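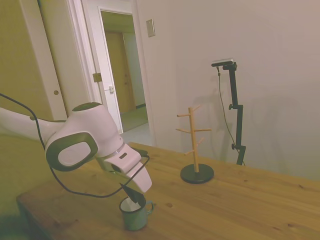 Your success rate is mostly your reset procedure

Posted 30 April 2018 in Robots, Grumbling

I've spent the better part of this month hanging mugs on a mug tree, or watching an arm do it, and I have become a worse dinner guest as a result. The task is simple enough to explain to my mother. Mug on the table, tree on the table, get the handle over a peg, let go. She asked why I didn't just put the mug in the cupboard.

The reason I'm doing it is that we've been asked to choose between two software stacks. One is Kavia, a fairly ordinary planner. You give it a mug pose and a peg pose, it finds a path, it runs the path. The other is Gisler, a learned policy that takes in the camera pictures and spits out small motions, and was trained on 700 demonstrations that somebody had to sit there and give. Gisler's slides say it beats the planner by a wide margin on hanging tasks. I like good news as much as anybody, but I've read a lot of slides.

So, the first thing I did was ignore both of them and look at how the trials get scored.

A trial in our tooling is a folder. There's a log from the arm, a log from each camera, and a little text file where a human writes "success" or "fail". That text file is the part everyone puts in the graph, and it's the only part with no units. I went back through 175 old folders and tried to score them again from the video without looking at the label. I disagreed with the label often enough to be annoyed. Does it count if the mug ends up on a different peg from the one you asked for? What if the tree gets shoved sideways on the way in? What if the handle is over the peg but the gripper never opened, and the run timed out? Whoever did the labelling had an answer each time, I'm sure, and I'm also fairly sure it wasn't the same answer after lunch.

Then there's the reset. Between trials a person puts the mug back and squares up the tree. If that person is kind, and we are all kind when we want to go home, the mug goes back with its handle out where the gripper likes it. Kavia doesn't care much about kindness, it has its own troubles. Gisler cares a great deal. When I had the reset poses drawn at random by a script and read out loud, so that nobody's hand got a vote, Gisler's lead got a lot thinner. I'm not going to publish a number until I've repeated it with a second person doing the placing, and I'd ask you to be suspicious of anybody who publishes theirs sooner.

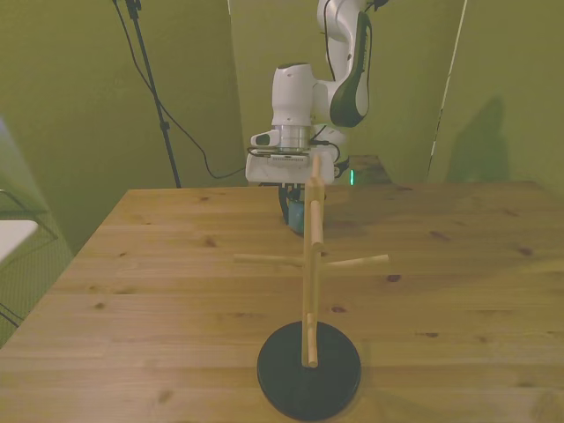

None of this lets the planner off the hook. Kavia's demo videos are lovely, and they're lovely in large part thanks to a pose for the mug that came from somewhere very reliable. Ask it to get the pose from an ordinary camera and you start to see the join. The handle is the whole task, and the handle is the part that goes missing when the mug turns its back to you. The estimator then picks a direction for it, quite confidently, and the planner carries out a beautiful collision-free path that would hang a mug whose handle is on the other side.

I asked Lorenz Hämmerli whether the estimator could just report that it doesn't know. It does, he told me, there's a covariance in the message. I looked. There is a covariance in the message. It's the same covariance every time, typed into a config file by a person who has since moved on. I have found this in three different packages over the years and I'd now bet on it in a fourth.

Timing is the other thing I'd like people to be more honest about. The arm's inner loop runs at 1,000 Hz, and everyone puts that figure on the poster. The camera picture the policy is acting on was 112 milliseconds old when I measured it, from light hitting the sensor to the command leaving the computer. For a mug going slowly towards a wooden peg, that's survivable. It's also why the motion near the peg has that dithering look, where the arm seems to be thinking it over. It isn't thinking, it's correcting for a mug that has already moved a bit. People see the dithering and call it "human-like" and I have to go and stand outside.

You can fix some of that by logging properly. We switched to Cerden for recording, mostly on the grounds that it stamps every message twice, once when it was made and once when it arrived. Setting it up cost me two evenings and some language. The viewer is ugly and the export crashes if a folder has a space in its name. But I can now line up what the camera saw with what the arm did, and about half of my strong opinions from March turned out to be clock drift.

What I'd want from a hanging benchmark, if anybody's writing one:

A script picks the start pose and writes it down before the run begins.
The peg is named beforehand, and a mug on some other peg is a fail.
The gripper has to open and get clear. A mug still being held is being held, it isn't hung.
The person labelling doesn't know which stack was running.
Timeouts are reported on their own line and don't quietly vanish.

That last one matters more than it looks. In one of the comparisons I was sent, the timeouts had been "excluded as hardware issues". The hardware was fine. The policy had parked itself beside the peg and stayed there.
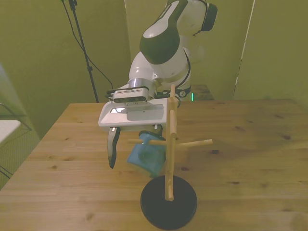
Hermine Hauser thinks I'm being unfair to the learned side. Her view is that a planner's failures get forgiven as "perception problems" while a policy has to own everything, so the policy is always marked harder. She'd also like it noted that Gisler recovers from a missed peg and Kavia, as shipped, simply drops the mug where the peg ought to be and reports that it has finished.

She's right about the second bit and I've put it in the notes. On the first, I'd say score the whole system and stop handing out excuses to either of them. I don't care which box the mistake came from when the mug is lying on its side.

Evangelia Kontogiannis from the Banach list wrote to ask whether I'd tried moving the tree. Yes, a bit, and this is where I get really cranky. Both stacks look fine when the tree stays near its usual spot. Shift it and turn it and they fall apart in different ways. Kavia gets the base right and the pegs wrong, on account of a round base telling you nothing about which way the pegs face. With Gisler I honestly can't say what goes wrong, and that's my complaint. It goes confidently to a place in the air.

My pet theory was that the policy had learned the table. Wood grain is a marvellous thing to navigate by if you're a network and nobody has told you not to. Every knot is a landmark, and the table never moved during the demonstrations. So I've been pulling wrist frames out of the logs and looking for the ones with no mug and no tree in view, to see whether the policy's output still changes sensibly from one to the next. If it does, it's reading the furniture. 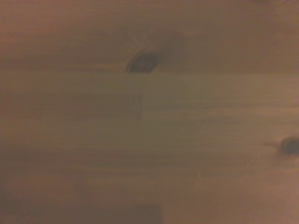 Wrist camera over the tabletop, one knot near the top and another at the right edge.

I haven't got an answer yet. The early signs are that it does use the table somewhat, but the fixed camera could be doing the same job, and I haven't separated the two. The cheap test is to throw a plain cloth over the wood and run it all again. The slightly less cheap test is to rotate the table under everything, and that means recalibrating, and I've been putting it off by writing this.

Plan for May is the cloth, then the second placer, then a proper write-up with the timeouts in. If you run either of these stacks and your results look much better than mine, I'd like to see your start poses before I see your graph.

Comments (2)

Delwyn Lockyer
Same hard-coded covariance here. We grepped for it after reading this and it was in there twice, with different values.

Valtteri Kuusisto
Please do the cloth with a pattern as well as a plain one. A plain cloth changes the exposure too and you'll be arguing about that until Christmas.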